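# 验收纪要

三月，恩德顿镇康复中心收到冈波特公司送来的双臂辅助系统一套，型号“雷蒂科”，租期24个月，月租1445元。依照规定，试用期内须由中心指派一人全程在场，作书面记录。受派者为休·普赖斯，时任器材科副科长，距退休尚有4个月。

周二上午，公司代表卡特琳·劳尔女士到场，宣读服务条款。条款共208项，宣读至午间方告完毕。普赖斯先生逐项签字，并就第一项提出询问：所谓“辅助”，其对象为病人，抑或为器材科。劳尔女士答复，合同未作区分。

午后试用开始。台面上置有小件物品，供双臂取放。

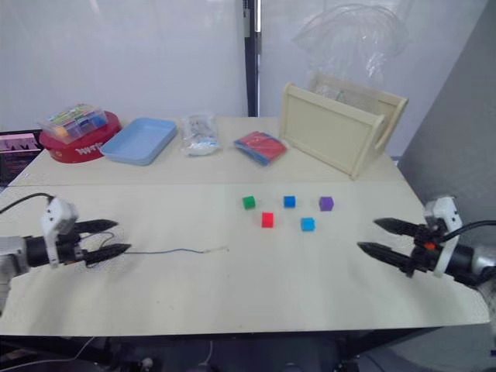 普赖斯先生在记录中写道：“动作平稳，无异响。”此后一栏为“操作人员感受”，他停笔良久。三十年前，他初入本中心，所任之职即为病人整理训练用具：绳、积木、木棒，每日清点，每日归位。当年的科长图德尔·卢埃林要求他以左手练习，理由是多数病人须从较弱的一侧重新学起。

他于该栏填写：“左侧与右侧均予使用，甚为妥当。”

劳尔女士阅后表示，此语不属于规定的评价用语，可选用者为“满意”“基本满意”及“不满意”。普赖斯先生请求保留原文，并愿就此另附说明一页。劳尔女士考虑片刻，同意将该页列为附件。

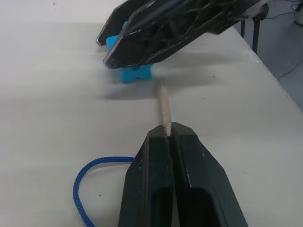
试用期满后，系统如不续用，应如何办理？

由中心于期满前提交书面通知，冈波特公司派员拆除并运回，费用已含于月租之内。

普赖斯先生将上述答复抄入纪要，加盖科章。劳尔女士告辞后，他仍坐于台旁。傍晚，他取出附件，以左手写下第一行字。字迹歪斜，但可辨认。次日，该附件随纪要一并归档。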